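Visiting a robotics open day with a class – what will we get to see, and what should I ask for?
Posted in Community Help > School & Club Visits

greenbench_lou

I help run an after-school tech club and we have been offered a slot at the Mekach open day in Arnton this May. It would be 53 kids, mostly ages 10 to 13, plus adults. I said yes before I had asked enough, and now the form wants to know which "stations" we would like and whether we want the morning or the afternoon.

The stations listed are Arms, Soft Items, Mobile Base and Talk. The descriptions are one line each. Soft Items says "learn how handling tasks are taught" and that is all it says. Is that a video? Do the kids get to touch anything? Some of ours will be fine standing and watching for ten minutes, and some of them won't.

I would also like to know if the place can deal with a group our size. The email said the hall holds up to 200, but I don't know if that means 200 people trying to look at the same table. We are coming by bus from the Barbieri Street side and the driver wants to know where to drop off.

Has anyone taken a group? Mostly I want to know which stations to pick and what to tell the kids beforehand so they don't expect walking, talking robots.

5 replies hidden – show top answers

tapeandstring

We went last time with a smaller group. It was good. Pick the afternoon, the morning is when the local companies come and everyone is in everyone else's way. Lunch is not provided, whatever the flyer says. There is a vending machine but it only took coins.

The Talk is long. I would skip it with kids that age.

Parking is free. I don't know about buses.

Cleltulard_parent

I have been twice, once with my own kids and once with a school group, so I can answer most of this.

Drop-off: the bus can stop at the side gate, the one past the loading dock. Don't let the driver go to the front. The front is a turning circle that a car can get around and a bus can't. Call the number in the email when you are close and they open the gate from inside. You then walk in past the workshop, and the kids will want to stop there, so allow for that.

Group size: 200 is for the hall as a whole. Each station takes far fewer. They will split you up and rotate you, but they do it on the spot and it takes forever. Make your own groups on the bus and put an adult with each one. If you send the group lists ahead, they print badges. Ours came with half the names misspelled, but they did come.

Stations: Arms is the one everybody likes first. There is a big arm behind a barrier that stacks crates. It is loud, it does the same thing over and over, and the kids watch it for a few minutes and then they are done. Mobile Base is a cart that drives itself along a hallway. Ours was broken the first visit and working the second.

Soft Items is the one I would put at the top of your form. It looks like the dullest one and it held our group the longest. There is no video. A person works at a table with a gripper in each hand, handling cloth, and the person running the station talks you through what is going on. The movements get recorded and used later to train a robot. The kids expected the robot to be there doing it. Once they understood that somebody has to show it what folding or picking up looks like, many times over, they started asking better questions than the adults did.

What I would tell them beforehand is that cloth is hard. A crate has corners and stays the same shape. A piece of fabric is different every time it is put down. If you can, have them try it at the club before you go: give each pair of kids two kitchen tongs and a dish towel and ask them to fold it in half without touching it with their fingers. Then ask them to do it again starting from a heap. Ours did this the week before and they knew what they were looking at when they got to the table.

As for touching, on my first visit they let the kids hold a gripper at the end, one kid at a time, and only if the session was running on time. On the second visit there wasn't time. Ask for it on the form under "special requests." I would not promise it to anyone.

Two pictures from the cloth work, so you know the sort of thing to expect:
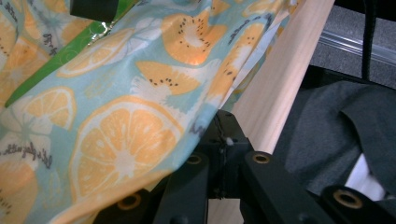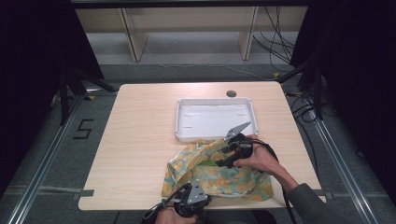
Things I would ask for in advance, if you have not sent the form back yet:

A low step or a bench for the shorter kids. There is a line you have to stay behind, and from the second row mine could only see the backs of other kids. They had a bench in the storeroom and were happy to bring it out once I asked.

Someone who is used to talking to children. The first person we had was very nice and used the word "trajectory" in every sentence. The second one asked the kids to guess which part of the cloth would get picked up next, and that went much better.

A place to leave bags. The floor near the stations has to stay clear and they are strict about it.

Timing: allow 2 hours for three stations with a group your size. They say 90 minutes. That does not include the bathrooms, and there are only 2 of those near the hall, with a line for both.

I half agree with the answer above about the Talk. It is too long for the younger ones. The older kids in our group liked the part where the speaker went through things that had gone wrong, which comes near the end, so you could send just the older ones in late. I asked at the door and they did not mind.

Bring your own lunch. There is grass behind the building, and a covered area if it rains, though it would be tight for 53.

greenbench_lou

Thank you both. I have put down Soft Items, Arms and Mobile Base in that order, afternoon slot, and asked for the bench and the bag space. I will try the tongs and dish towel thing at the next club meeting. I passed the side gate on to the driver, who asked whether it has a height limit. If anyone knows, please add it here – otherwise I will call them and post what they say.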